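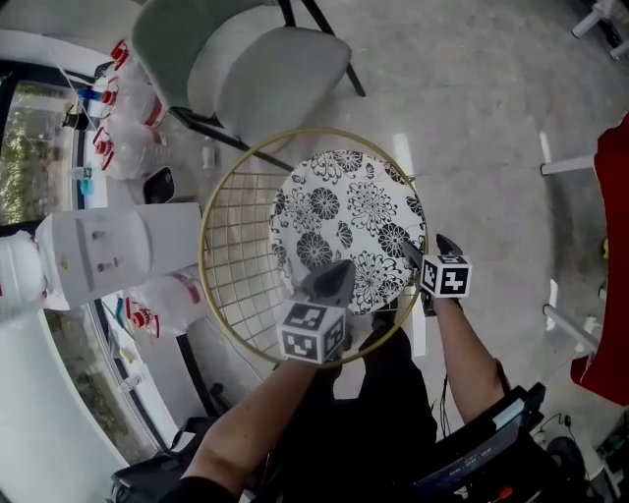
Subject: Re: [flustlow-users] Index rebuild stalls after log rotation
From: Damir Kadrić
To: flustlow-users
Date: 23rd April

On Monday Brzozowska wrote:

> After rotation the rebuild runs normally up to segment 11, then
> sits there with no disk activity. Restarting the daemon clears it
> until the next rotation. We are on the Novard backend with default
> settings except for max_open, which is 200. Is this the lock
> problem discussed last July, or something new?

It looks related, but I don't think it is the same bug. The July problem was a stale lock file left by the rotation script. In that case the daemon logs "waiting for lock" every few seconds. Your log has no such line, and the lock directory listing you attached has nothing older than the daemon itself.

What I suspect is the file handle limit. Rotation renames the old segments but the reader keeps its handles on them until the next checkpoint. The rebuild then opens a new handle for each segment plus one for each merge file. With max_open at 200 and a busy reader, the pool runs dry and the rebuild thread waits for a handle that only the checkpoint can release. The checkpoint is waiting for the rebuild.

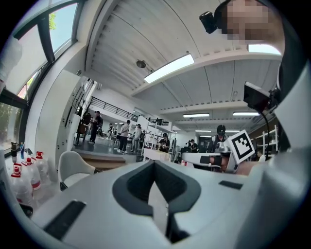
You can confirm this without a debug build. When it stalls, run the status command with the verbose flag and look at the "pool" line. If free is 0 and waiting is 1 or more, that is the deadlock. If free is anything else, ignore the rest of this message and send me a stack dump.

As a workaround, set max_open to 4000 and check that the system limit for the daemon's user is at least as high. The daemon does not warn when the system limit is lower – it silently uses the smaller value, and the status output still shows the configured one. I consider that a separate bug and will file it.

The other option is to force a checkpoint at the end of the rotation script, before the rebuild starts. I have run it that way on Prerkska for 14 rotations with no stall, but the load there is light and it proves little.

A proper fix would reserve one handle for the checkpoint thread. The patch is small, but it touches the pool code shared with the old backend, and I have no machine left that runs the old backend. If anyone on the list still does, please write to me off list with the version and platform.

Damir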